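# Homework for the Bed-Making Club

The Pedlow robotics club meets in a room over a bike repair shop, and you smell the rubber cement before you get to the top of the stairs. I climbed those stairs for the first time in February, expecting battle bots. I wanted battle bots, to be fair. I had pictured sparks! What I got was a dozen teenagers arguing about the right way to fold a blanket.

The argument was serious. The club had signed up for the Gramitz Challenge, a contest for school teams where the task changes every year, and this year's task was household chores. Each team picks one and teaches a robot arm to do it. Somebody on the Pedlow team had said "making the bed" as a joke, somebody else wrote it on the whiteboard, and by the time I showed up it had been up there so long the marker wouldn't wipe off.

So they were stuck with it, and they had to settle what "made" means. Does the blanket go all the way up, or do you turn down the top? If there's a stuffed animal, does it sit on the pillow or the blanket? (There was a vote. The blanket won, and one kid is still sore.) I've been making beds for decades and I had never once thought about where I put my hands.

Hands are most of the job. The arm learns from examples, and the examples come from the kids going home and doing the chore themselves with a gripper they hold like a big pair of kitchen tongs, with a camera riding on it. Squeeze and the fingers close. Let go and they spread. A bed gets made that way, tug by tug, and then somebody messes it all up and it gets made again. One girl told me her mother had started asking whether the club could move on to dishes.

By the end of the season they had 1311 takes, and 176 of those got thrown out. I sat in on a sorting night, which is where the snacks are, and watched them go through the takes on an old laptop with a sticky space bar. A take gets tossed if the blanket slides off the far side, or if a free hand sneaks in to help, or if the dog gets up on the bed. The dog came up a lot.
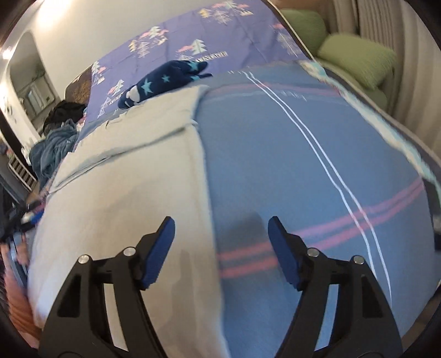
What I liked about sorting night was how much they cared about the boring parts. They can talk for ages about the edge of a blanket. A hem is easy to pinch, and a fold is harder because you can grab two layers when you meant to grab one. Fuzzy cloth hides its own wrinkles. Printed sheets sparked a real debate, with half the room saying busy patterns would confuse the thing and the other half saying well, people own busy sheets, so it had better learn! The second half carried it, and I was glad, as a person with very loud sheets at home.

They let me try the gripper, too. I lasted one blanket. My wrist got tired, I kept reaching over with my left hand (instant disqualification), and the corner I was so proud of came undone as soon as I bragged about it. A ninth grader gave me a 5 and then admitted the scale went up to 20.

The arm itself is named Tak, after the noise it makes when it reaches the end of its travel. It lives bolted to a workbench beside a twin mattress donated by somebody's aunt. Tak's early tries were rough. It would take hold of the blanket very gently, lift it, and carry it away from the bed altogether. For two weeks it pulled everything up over the pillow as if it were covering a parrot cage. The kids cheered anyway, every time, and then went back to the laptop to figure out which takes had taught it that.

The contest was over in Dravska, a four-hour van ride with the mattress tied on top. Teams get three runs and the judges add up points for coverage, neatness and time. Pedlow's first run was a mess. The gym lights were much brighter than the ones over the bike shop, and Tak went for a shadow instead of the hem. The second was better. On the third it found the edge, drew the blanket up, turned down the top, and set a stuffed rabbit in the middle, facing the wrong way, and I yelled so loud that a judge looked over.

They scored 119, good for the middle of the pack. A team that sorted silverware won, and our kids spent most of the ride home explaining to me why silverware is easier. I think they have a point. Forks don't wrinkle.

Next year's task hasn't been announced. The mattress is back upstairs, and the word on the whiteboard is still there.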